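Why Some Plastic Is Clear
Materials for Young Readers, Part 9

Plastic is made of very long molecules called polymers. A molecule is a tiny group of atoms joined together. In a polymer, the same small group repeats over and over, like links in a chain. One chain may have thousands of links.

Light travels in straight lines until something bends it, blocks it or bounces it. Whether you can see through a plastic depends on how its chains are arranged.

In some plastics the chains are tangled, like cooked noodles in a bowl. Light passes through the tangle without being scattered very much. The plastic looks clear.

In other plastics, parts of the chains fold into neat stacks called crystals. Between the crystals the chains are still tangled. Light bends each time it crosses from one kind of region to the other. After many bends it comes out in all directions, and the plastic looks cloudy or white. Milk jugs are made from plastic of this type.

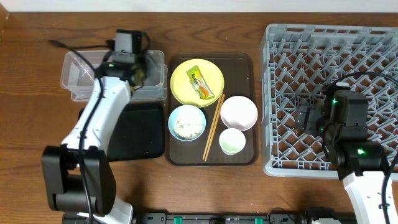 A clear plastic container on a wooden table.

There is a word for each case. Transparent means you can see a sharp shape through the material. Translucent means light gets through but shapes are blurred. Opaque means no light gets through.

Thickness matters too. A thin sheet of cloudy plastic may let you read a page pressed against it. Stack several sheets and the letters disappear. Scratches also scatter light, so an old clear box can look gray.

Try it: Collect three plastic items from the kitchen. Hold each one in front of a window, then lay each one on a printed page. Write down transparent, translucent or opaque for each test. Some items will get two different answers.

Words to know: atom, crystal, opaque, polymer, scatter

Text by Hadi Khoury. Next: Part 10, Why Rubber Stretches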